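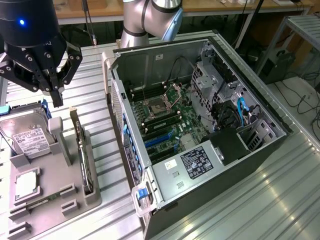 An open desktop tower on its side on the workbench, with the CPU socket empty and its lever raised.

Genowefa Głowacki Keeps Old Computer Games Playable, One Floppy at a Time

By Agathe Vasseur

Genowefa Głowacki picks up the phone and before I can get my first question out she wants to know what I played as a kid. I tell her it was a typing game with a frog in it, on a beige computer at my aunt's place, and that I have never been able to remember the name. She makes me describe the frog. She makes me hum the music, which I do, badly, and she laughs so hard she has to put the phone down.

"I don't know it," she says when she's back. "But I love that I don't know it! That goes on the list."

The list is a real thing. It's a long text file of games that people remember and can't name, and it has been growing for nine years, ever since Głowacki started the Derkdale Library of Small Games out of a spare bedroom. The library now has 1308 titles, nearly all of them made by one or two people, sold through the mail or at computer fairs, and then forgotten. You won't find the big hits in it. She's glad other people look after those.

"The famous games are going to be fine," she says. "I worry about the one a math teacher wrote over a summer vacation and sold 31 copies of. That was somebody's favorite game. I've had letters from people for whom it was the only game."

She grew up over her parents' dry cleaning shop, where the computer did the accounts by day and was hers after six. Her first love was a text adventure called Laltirgate, in which you are a ferryman and have to get a series of very fussy passengers across a river. She played it for most of one winter and never got the bishop to the other side.

"He wouldn't get in the boat with the goose," she says. "I tried everything. I tried feeding him the goose! Years later I found the man who wrote it, Wálter Quispe, and the very first thing I asked him was about the bishop. He told me it was a bug. There was supposed to be a basket you could put the goose in, and he'd misspelled basket."

Quispe, who now grows avocados and hadn't thought about the game in decades, sent her a shoebox. In it were three disks, a hand-drawn map of the river and a printout of the whole program with coffee rings on it. Głowacki fixed the spelling, but only in a second version. The library keeps both, and she tells visitors to start with the broken one.

I ask why, and she gets serious for the first time in our talk.

"Because that's the game people had. If I clean it up and throw away the original, then I've made a new thing and told you it's old. Play it with the bug. Get mad at the bishop. Then go play the other one and feel how good it is when he finally sits down."

Getting a game off a disk is the part she thinks people picture as exciting, and she says it mostly involves waiting. Floppies get sticky. They grow mold. Some read perfectly the first time and never again, so she always makes a full copy on the first try, even when she only wants to check a label. She has seven drives and talks about them the way other people talk about cats. One only behaves in the morning. Another is loud but will read things the others have given up on.

"You learn the sounds," she says, and then does an impression of a healthy drive followed by a sick one. I can hear the difference at once. She's very good at it.

Some of the happiest finds have come with no disk at all. Pletlow, a gardening game that has become the most played title in the library, turned up as a listing in a newsletter, eleven pages of code that readers were meant to type in by hand. The copy she was given had a page missing. She posted about it and got a reply from Takeshi Nishimura, who had typed the whole thing in as a twelve-year-old and still had the notebook where he'd written down his changes.

"He'd added frost!" she says. "The original doesn't have frost. He was twelve and he thought, well, my grandmother's tomatoes died from frost, so there has to be frost. And it's so much better with frost. It's a completely different game, you're nervous all spring."

Between the notebook and a lot of guessing, the two of them put the missing page back together. It took them from May until just before the holidays. They have still never met in person, though they now talk every Tuesday evening, and she says less and less of it is about games.

The library is free to use, and roughly 2000 people stop by the site in a normal week. A few have started making things again because of it. Napaporn Luangrath, whose puzzle game Higuchi was a mail order title in the library's early batch, wrote to say that she'd lost her own copy in a move. Głowacki sent it back to her on a disk with a new label in the old style. A few months later, a sequel arrived.

"With a note that said, 'Sorry for the delay,'" Głowacki says. "I cried at the kitchen table. And then I got stuck on level four. I'm still stuck on level four. She won't give me a hint, I've asked so nicely."

What would she like from people reading this? She wants you to look in the garage. She wants the disks with ballpoint pen on the labels, the ones that say GAMES 2 or DO NOT ERASE, and she wants the paper too, because the manuals are often funnier than the games. She doesn't mind if it's damaged. Please don't try to clean anything yourself, she adds, and please don't put it in the attic for one more summer.

She also wants the frog. Two days after our call she sends me an email with no greeting, only a question: was the frog wearing a hat?

It was. I'd forgotten all about the hat.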